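Why Do Toy Fish Float? 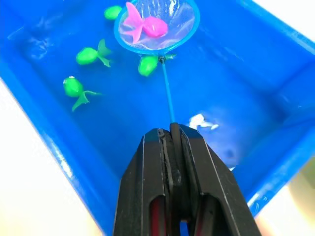
A pink toy fish in the net, with green ones in the tub.

Put a toy fish in a tub of water and let go. If it is light for its size, it floats. Water pushes up on everything you put in it. When that push is strong enough to hold up the weight of the toy, the toy stays at the top.

Many bath toys are hollow, with air inside. Air weighs very little. A pebble of the same size is much heavier, so it sinks.

A net has tiny holes all over it. Water runs through the holes when you lift the net, but a fish is too big to fit. That makes a net easier to use than a cup.

Try it: Find 10 small things at home and guess which ones will float. Write down your guesses first. Ask a grown-up to stay with you while you use the water.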